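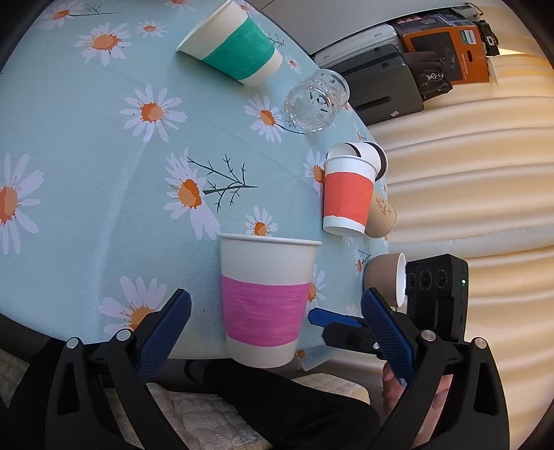 Copo de papel com faixa cor-de-rosa, toalha às margaridas.

Fórum > Horta e Jardim > Sementeiras > Tópico: Copos de papel para tomateiros, sim ou não?

varanda_sul
4 de abril de 2020
Boas. Comecei as sementeiras tarde e fiquei sem tabuleiros. Tenho em casa copos de papel de festa, dos grandes, e pensei usá-los para o tomate e para os pimentos. A minha dúvida é se aguentam até ao transplante. Vou semear tomate Prikar (coração, de crescimento alto) e uns pimentos Feng que me deram na troca de sementes. O substrato é o Devurik para sementeiras. A varanda está virada a sul mas ainda faz frio de noite, por isso ficam dentro de casa mais umas semanas.
Furo o fundo? E encho até cima ou deixo folga?

couve_galega
Furas, claro. Três ou quatro furos com um prego. Sem furos a água fica no fundo e as raízes apodrecem. Eu não encho até cima no tomate: ponho substrato até meio, semeio, e quando a planta já passou a borda completo com mais terra. O caule ganha raízes na parte enterrada. No pimento não faço isso, encho logo quase tudo.
Quanto a aguentarem, depende da rega. Os meus duraram umas cinco semanas e depois o fundo amoleceu.

ze_do_estendal
Não gosto. O papel desses copos leva uma película por dentro e por isso é que não se desfazem com o café. Se a ideia é enterrar o copo com a planta, esqueçam. No ano passado enterrei 20 e quando arranquei os tomateiros as películas estavam lá todas, com as raízes enroladas à volta. As plantas que tirei do copo antes de plantar deram muito mais.

varanda_sul
Não ia enterrar, ia tirar a planta e pôr em vaso. Mas é bom saber.

ze_do_estendal
Então serve. Mas um frasco de iogurte faz o mesmo e usa-se vários anos.

couve_galega
Frascos de iogurte são pequenos para tomate. Com 2 folhas verdadeiras já estão apertados e tens de repicar. Num copo grande semeias e só mexes uma vez.

mondadeira
Concordo com a couve_galega no tamanho, mas discordo de semear logo no copo grande. Muito substrato molhado para uma semente só dá mosquitos e fungo. Semeio tudo junto numa caixa baixa e passo para os copos quando abrem as primeiras folhas verdadeiras, a segurar pelas folhas e nunca pelo caule. As mais fracas ficam pelo caminho e poupa-se terra.
Outra coisa: escrevam a variedade no copo com lápis de cera ou marcador permanente. O marcador normal desaparece com as regas. Tive um ano de tomates todos anónimos.

varanda_sul
Pois, a parte da caixa faz sentido. Tenho uma de gelado que deve dar. Para os pimentos também? Ouvi dizer que não gostam de ser mexidos.

mondadeira
Quem não gosta são os pepinos e as abóboras. O pimento aguenta bem, é só mais lento. Conta com duas a três semanas para nascer se a casa estiver fresca. Com 20 graus constantes nasce antes.

varanda_sul
Então fica assim: caixa primeiro, copos depois, furos no fundo. Os copos são de papel branco com uma faixa cor-de-rosa larga, por isso escrevo o nome das variedades na parte branca. Rego por baixo, num prato, e tiro a água que sobrar ao fim de meia hora.

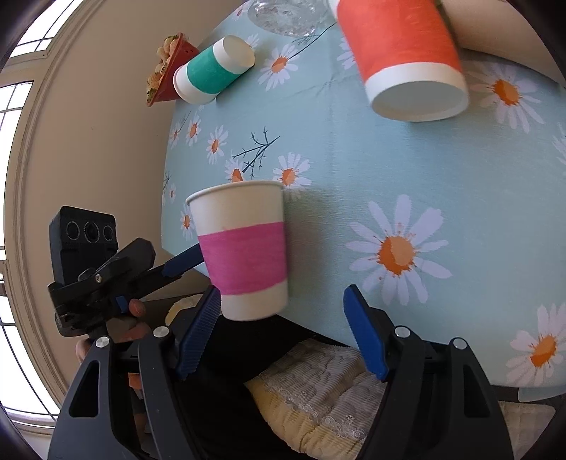
ze_do_estendal
Regar por baixo está bem, mas com papel é o que mais depressa estraga o fundo. Eu regava por cima, devagar, com uma garrafa de tampa furada. E não deixava os copos encostados uns aos outros, porque ganham bolor nas paredes.

couve_galega
O bolor por fora do papel nunca me matou nenhuma planta. Se incomodar, mais ar e menos água. Regar por cima em plantas pequeninas é que as deita abaixo.

ze_do_estendal
Cada um com a sua experiência. Por cima, nunca perdi nenhuma dessa forma.

alface_roxa
Aproveito o tópico. Alguém usou os vasos de turfa prensada da Wimel? Vi lá um pacote, a referência acaba em 212, e dizem que se pode enterrar tudo.

mondadeira
Usei de outra marca. Secam muito depressa e, se a borda ficar fora da terra, puxa a humidade para fora. Rasga a borda e o fundo antes de plantar.

alface_roxa
Obrigada. E para a varanda, quando é que passam os tomates para fora?

couve_galega
Aqui no interior só em maio, e já houve anos em que esperei por junho. Uma semana antes começo a pô-los na rua umas horas à sombra e recolho à noite.

varanda_sul
Semeei hoje a caixa, metade tomate e metade pimento. Quando repicar volto cá a dizer quantos sobraram.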